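Sweatshirts und Decken über den Winter richtig waschen, trocknen und zusammenlegen

Stand: Oktober 2025

Jedes Jahr, wenn die Abende kühl werden, hole ich die dicken Sachen wieder hervor, und jedes Jahr bekomme ich dieselben Fragen dazu. Deshalb habe ich meine alte Anleitung noch einmal gründlich überarbeitet. Nehmen Sie sich eine Tasse Tee, es ist ein bisschen länger geworden.

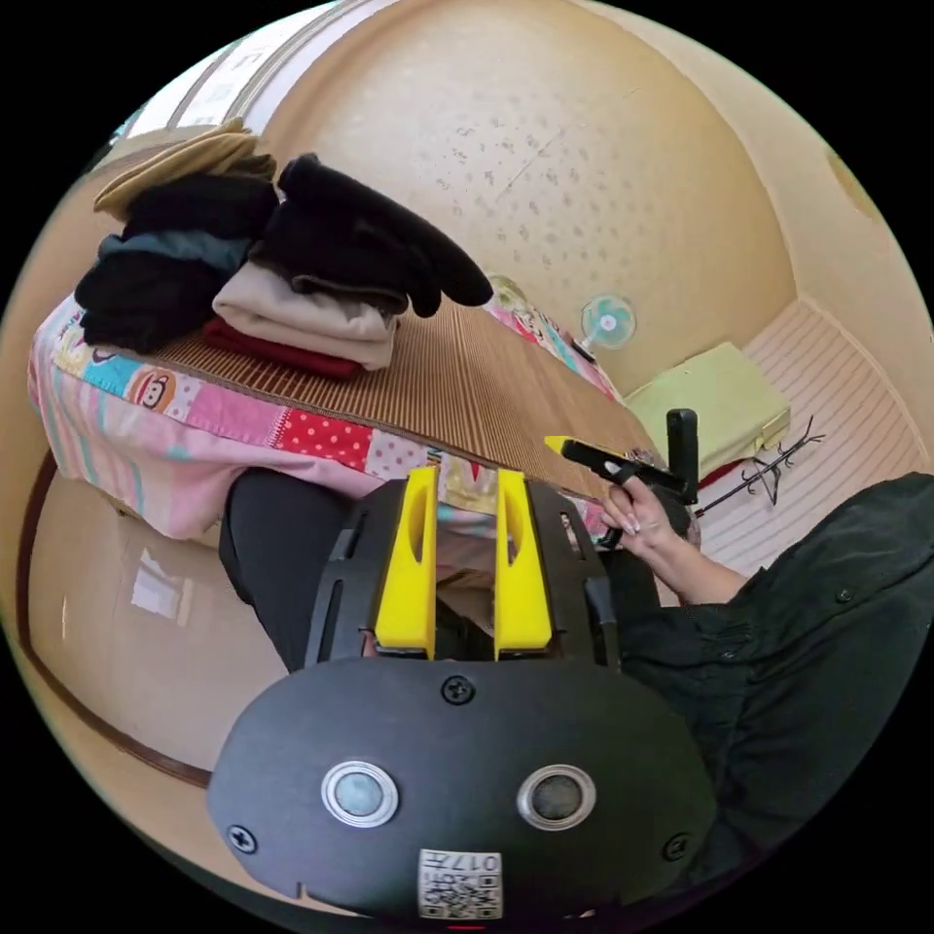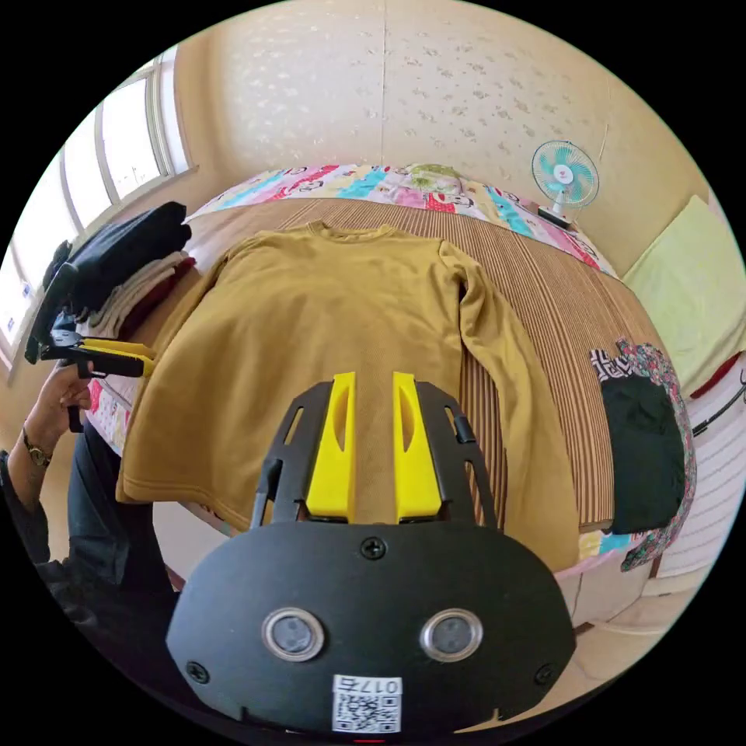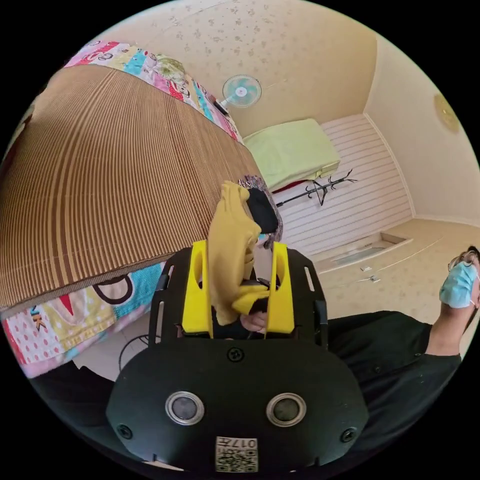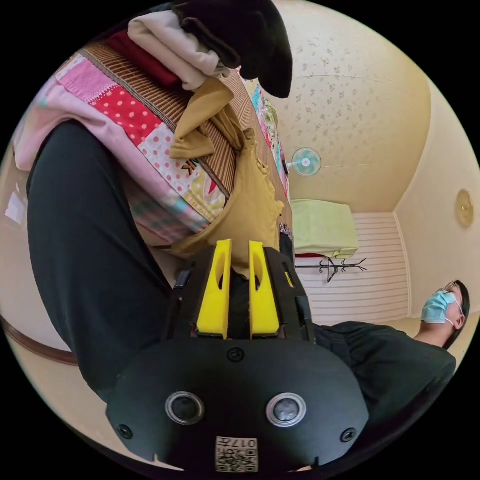

Muss man ein neues Sweatshirt vor dem ersten Tragen waschen?

Am besten schon, und zwar auf links und mit ähnlichen Farben. In neuer Ware steckt oft noch überschüssige Farbe, und die landet sonst auf dem hellen Unterhemd oder, wie bei mir einmal, auf dem cremefarbenen Sofakissen.

Sortieren

Bevor irgendetwas in die Trommel kommt, mache ich auf dem Fußboden 3 Haufen. Auf den ersten kommt alles aus Baumwolle, das kräftig gefärbt ist, also Senfgelb, Rostrot, Dunkelblau und so weiter. Auf den zweiten kommen die hellen Sachen. Der dritte ist für alles, was Wolle enthält oder bei dem das Etikett nicht mehr zu lesen ist - der wird mit der Hand gewaschen, auch wenn es lästig ist. Ich habe früher gern geschummelt und das eine oder andere Stück doch noch mit hineingeschoben, und davon zeugt bis heute ein Pullover, der jetzt dem Teddybären meiner Nichte passt.

Leeren Sie die Taschen, schließen Sie die Reißverschlüsse und drehen Sie alles auf links. Bei Sweatshirts mit angerauter Innenseite scheiden sich die Geister, weil dann ja die flauschige Seite außen reibt. Ich drehe sie trotzdem um. Der Aufdruck und die Farbe danken es einem, und die Fussel von der Innenseite fange ich mit einem Wäschenetz ab.

Das richtige Waschmittel

Für die farbigen Stücke nehme ich ein flüssiges Colorwaschmittel, zurzeit das von Plirine, weil es bei uns im Laden um die Ecke steht und nicht so aufdringlich riecht. Jedes andere Colorwaschmittel tut es auch. Wichtig ist, dass keine Bleiche darin ist. Vollwaschmittel in Pulverform ist für Handtücher wunderbar, für ein gelbes Sweatshirt aber auf Dauer der sichere Weg zu einem blassgelben Sweatshirt.

Weichspüler lasse ich ganz weg. Ich weiß, viele mögen den Duft, und meine Mutter hätte ohne ihn nie eine Maschine angestellt. Er legt sich aber wie ein Film auf die Fasern, und Bündchen werden davon mit der Zeit schlapp. Wer die Wäsche weicher haben möchte, schüttelt sie vor dem Aufhängen kräftig aus. Das hilft mehr, als man denkt, und die Arme haben auch etwas davon.

Waschen

Sweatshirts aus Baumwolle wasche ich bei 30 Grad im Pflegeleichtprogramm, die Trommel dabei nur gut halb voll. Geschleudert wird mit niedriger Drehzahl. Bei Patchworkdecken bin ich noch vorsichtiger, vor allem bei selbst genähten: Da treffen Stoffe aufeinander, die ganz unterschiedlich einlaufen, und ein rotes Feld kann ein weißes Nachbarfeld verfärben. Legen Sie beim ersten Mal ein Farbfangtuch dazu und machen Sie vorher eine kleine Probe. Ein feuchtes weißes Tuch auf die rote Stelle drücken, eine Weile warten, anschauen. Bleibt das Tuch weiß, dürfen Sie sich trauen. Färbt es sich rosa, dann lieber kalt und von Hand, in der Badewanne, mit viel Wasser und wenig Waschmittel.

Noch ein Wort zur Größe. Eine dicke Decke braucht Platz, um sich in der Trommel zu bewegen. Wenn Sie die Decke mit dem Knie hineinschieben müssen, ist die Maschine zu klein. In unserem Viertel gibt es den Waschsalon Masanja mit richtig großen Trommeln, und dort fahre ich einmal im Jahr hin, im August, wenn draußen alles im Nu trocken ist. Einen Waschsalon mit großen Maschinen finden Sie bestimmt auch in Ihrer Nähe.

Trocknen

Nehmen Sie die Wäsche gleich heraus, wenn die Maschine fertig ist. Ich stelle mir dafür einen Wecker, sonst vergesse ich es. Ziehen Sie die Sweatshirts in Form, vor allem am Saum und an den Ärmelbündchen, und hängen Sie sie am Saum über die Leine oder legen Sie sie flach auf den Wäscheständer. Auf einen dünnen Drahtbügel gehören sie nicht, davon bekommen sie diese spitzen Ohren auf den Schultern, die man kaum wieder wegbekommt.

Decken hänge ich über zwei Stangen, damit Luft dazwischen kommt, und wende sie nach ein paar Stunden. Direkte Sonne meide ich bei kräftigen Farben. Im Herbst, wenn es in der Wohnung feucht wird, läuft bei mir nebenher ein kleiner Luftentfeuchter von Climex, aber zweimal am Tag kräftig lüften ist mindestens genauso gut - und kostet nichts.

Zusammenlegen, Schritt für Schritt

1. Legen Sie das Sweatshirt mit der Vorderseite nach unten auf eine glatte Fläche. Ein Bett geht gut, ein Tisch noch besser.

2. Streichen Sie es von der Mitte nach außen glatt.

3. Schlagen Sie eine Seite bis etwa zur Mitte ein und legen Sie den Ärmel gerade nach unten, sodass er nicht übersteht.

4. Wiederholen Sie das auf der anderen Seite. Sie haben jetzt einen langen Streifen.

5. Falten Sie den Saum ein Drittel nach oben und dann noch einmal bis zum Halsausschnitt.

6. Drehen Sie das Päckchen um und drücken Sie vorsichtig die Luft heraus.

Beim ersten Mal wird es schief, das macht gar nichts. In meine mittlere Schublade passen so 7 Sweatshirts hochkant nebeneinander, und man sieht jedes mit einem Blick. Übereinander gestapelt zieht man ja doch immer das unterste heraus und wirft dabei den ganzen Turm um.

Aufbewahren

Was erst im nächsten Winter wieder gebraucht wird, kommt sauber und vollkommen trocken in Stoffbeutel. Ich habe welche von Fekum mit einem kleinen Sichtfenster, ein alter Kissenbezug erfüllt denselben Zweck. Plastiktüten nehme ich nicht mehr, darin riecht es nach ein paar Monaten muffig. Ein Säckchen Lavendel dazu, und bei Wolle ein Stück Zedernholz, das man ab und zu mit feinem Schleifpapier anraut, damit es wieder duftet.

Decken falte ich jedes Mal ein wenig anders, damit sich die Knicke nicht festsetzen. Bei alten Quilts lege ich zusätzlich Seidenpapier in die Falten.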